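Melina Petridis has run the alto section of the Grumbridge community choir for 13 years. She joined after a neighbor heard her singing over the fence and gave her a flyer.

"I couldn't read music," she says. "I still read it slowly. I learn by ear and mark up the page in pencil."

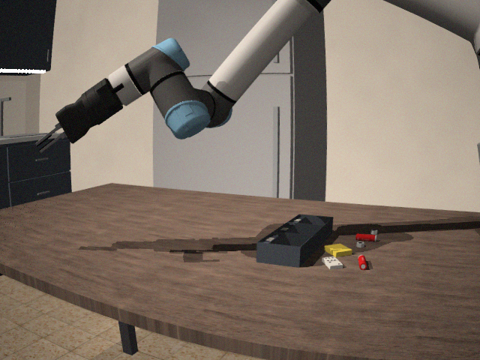 Brittany Kowalchuk
Staff Writer, Arts and Community

The choir has 68 members now and rehearses at the old Delmont school. Petridis would like more tenors -- "everyone would," she says -- and a piano that stays in tune past March.

Asked about the spring concert, she says the program is mostly folk songs, with one long piece in Greek. "They're scared of it. I was too, the first time."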